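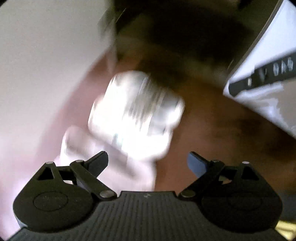
A reader wrote in under the last version of this page to say that shoe racks are a con, and that a heap by the door does the same job for nothing. I have some sympathy. I've bought two racks in my life and both ended up holding post. But a heap has its own costs, mainly in the mornings, so here is the method I've settled on after trying most of the clever ones.

Sorting out a pile of shoes in the hall

You need a clear bit of floor, a stiff brush and 30 minutes. You don't need a "system". Dekwood will sell you one, with a bench on top, and it may be lovely, but try this first.

1. Bring every shoe to one spot. Look under the coats and behind the door as well. Most guides tell you to sort as you go, and in my experience that's how you end up with odd shoes in three rooms.
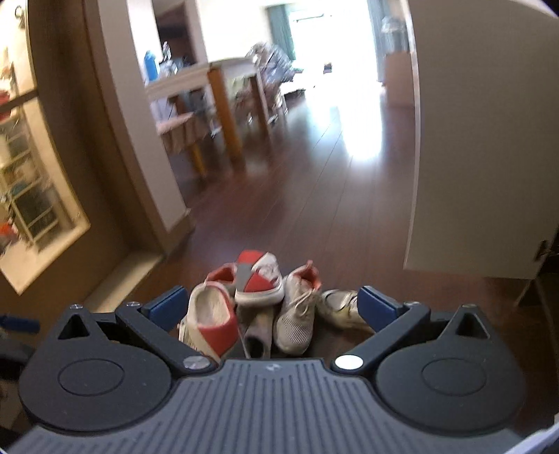

Six shoes in a heap on the floorboards, before pairing.

2. Pair them up, soles down. Similar whites are the usual trap, so check the heels and collars before you decide two shoes belong together.

3. Brush the soles over newspaper. Sprays are sold for this. I used a Zedex one all through June and couldn't tell the treated pairs from the rest.

4. Decide what lives by the door. My limit is 4 pairs. Anything else goes in a wardrobe, and if it's still there untouched next year you can draw your own conclusions.

5. Line them up against the wall, heels in, toes out. Keep them clear of the door's swing — open it fully and check, because a rough guess is usually wrong.

What about a mat or tray?

A tray is worth having on a wood floor if people come in with wet feet. The Mundier one has a raised lip and is easy to rinse. The padded mats I'd leave in the shop — they hold grit and are a nuisance to dry.

How long does it last?

Four days, in our house. Then somebody kicks off a pair in a hurry and the rest follow. Doing it again takes a few minutes if you've kept to the limit in step 4.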